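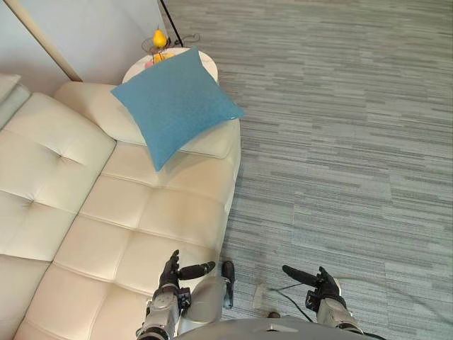 Wenlow House, Bosten Road
Furnished accommodation: periodic safety inspection
Checklist with inspector's comments

Inspector: Visitación Lozano
Accompanied by: Pauline Bunting, house manager
Report reviewed by: Amirul Pillai, property standards

Each item is marked Satisfactory, Attention or Not inspected. Items marked Attention carry a comment and the name of the person responsible for the work. A mark of Satisfactory refers to the condition found on the day of the visit and does not replace servicing by a qualified contractor.

Section 1. Approach and entrance

1.1 Front steps even and free from moss: Satisfactory

1.2 Handrail secure on both sides: Attention
Comment: The lower bracket on the left side turns in the wall when the rail is leaned on. The fixing should be reset in fresh mortar. A longer screw was tried at the last visit and has not held. Responsible: P. Bunting.

1.3 Entrance door closes fully without assistance: Satisfactory
Comment: The closer is slow over the last few centimetres but the latch engages. Adjust at the next service.

1.4 External lighting: Satisfactory

1.5 Entrance mat flat, edges not curling: Attention
Comment: Replace. The rubber backing has perished along the side nearest the door and the mat moves underfoot.

Section 2. Escape routes and fire doors

2.1 Corridors clear of stored items: Attention
Comment: Two folding beds and a clothes airer were standing on the first-floor landing. They were removed during the visit. The landing is not a store, and the house manager has agreed to remind cleaning staff in writing.

2.2 Fire doors close onto the stop: Satisfactory, with the exception of Room 6
Comment: The door to Room 6 binds at the head. It appears to have dropped on the top hinge. The hinge should be repacked before any timber is planed off, as planing would leave too wide a gap once the door is level again.

2.3 Intumescent strips present and unpainted: Satisfactory
Comment: Paint on the strip at the linen room was noted in the previous report. The strip has been renewed.

2.4 Exit signs legible: Satisfactory

2.5 Final exit at rear opens without a key: Satisfactory

2.6 Assembly point sign in place: Attention
Comment: The sign is fixed to the garden gate and cannot be read when the gate is open. Move it to the wall.

Section 3. Detection and alarm

3.1 Weekly test recorded: Attention
Comment: Entries for June are missing. Ms Bunting states that the tests were carried out by relief staff who did not have the book. Tests without an entry must be treated as not done.

3.2 Detector heads free of dust and covers: Satisfactory

3.3 Alarm audible in all bedrooms with doors closed: Satisfactory

3.4 Panel shows no faults: Satisfactory

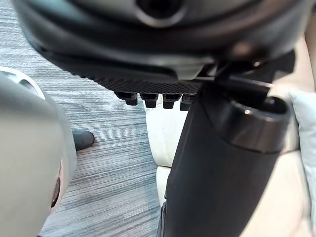 Wenlow, 2022-01-27

The following sections were completed in the afternoon. Eyvindur Brynjólfsdóttir attended for the electrical and water items.

Section 4. Electrical

4.1 Distribution board labelled: Attention
Comment: The circuit serving the outside sockets is still shown under its old use. Relabel in permanent ink — the pencil marking is no longer legible.

4.2 Residual current devices trip on test button: Satisfactory

4.3 Portable appliances labelled and in date: Satisfactory
Comment: One kettle without a label was found in the staff kitchen and withdrawn.

4.4 Extension leads not linked together: Attention
Comment: Two leads were joined behind the office desk. An additional double socket is recommended. Responsible: E. Brynjólfsdóttir.

4.5 Lamp flexes undamaged and not run under rugs: Satisfactory

Section 5. Water and heating

5.1 Little-used outlets flushed weekly and recorded: Satisfactory

5.2 Shower heads descaled: Satisfactory

5.3 Radiator guards secure: Attention
Comment: The guard on the upper corridor is held at one end only. It should be refixed before the next arrivals.

5.4 Boiler service record available: Not inspected
Comment: The record is held by Gallagher, the heating contractor. A copy is to be kept in the house.

Section 6. Lounge furniture and floors

6.1 Permanent fire labels attached to upholstered items: Satisfactory
Comment: Where loose cushions are replaced, the purchase record should be filed with the sofa papers.

6.2 Seams, arms and underside of sofas sound: Satisfactory

6.3 Side tables stable under hand pressure: Satisfactory

6.4 Floor free of trip hazards: Satisfactory
Comment: Furniture should be returned to its usual place after cleaning, with a clear way through to the door.

6.5 Curtain and blind cords secured: Attention
Comment: One cleat is missing at the bay window. Spare cleats are in the maintenance cupboard.

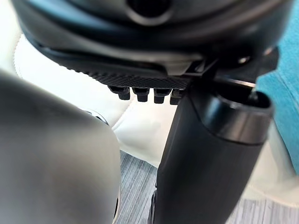
Section 6, lounge.

Outstanding work

Item 2.2 (Room 6 door) is to be completed first, and the room is not to be let until it has been checked. Items 1.2 and 5.3 follow. The expected cost of the door and handrail together is roughly £400, which falls within the house manager's limit. The mat may be ordered separately, up to £80.

Questions on the marking of any item should be sent to Inmaculada Ortuño at the Bosten office, quoting the item number. Completed work is to be entered on the return sheet, signed by the person who did it and countersigned by Ms Bunting.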